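From: Jolien Prins
To: Carnley tables list
Subject: Re: Clearing the small table

Aba Kyei wrote:
> Can we agree an order for clearing? Cups went back to
> the wrong shelf again in June.

Aba, proposed order below. Numbering follows the Stastmont sheet.

1. Cups first — upright or on their side, they take the most room.

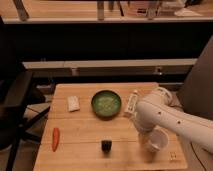
2. Small items next: the white rectangular one left of the green bowl, the dark one near the front, then the long red-orange one.

3. Bowl last. Lift with both hands and keep it level.

The table top is planked, so wipe along the seams. Cloths are in drawer 14.

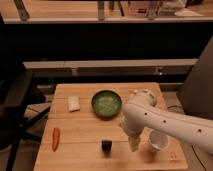
Does the bowl go back on the same shelf as the cups?
It goes one shelf lower, on the Kpodo mat, rim up.

Amendments to me before the sheet is reprinted.

Jolien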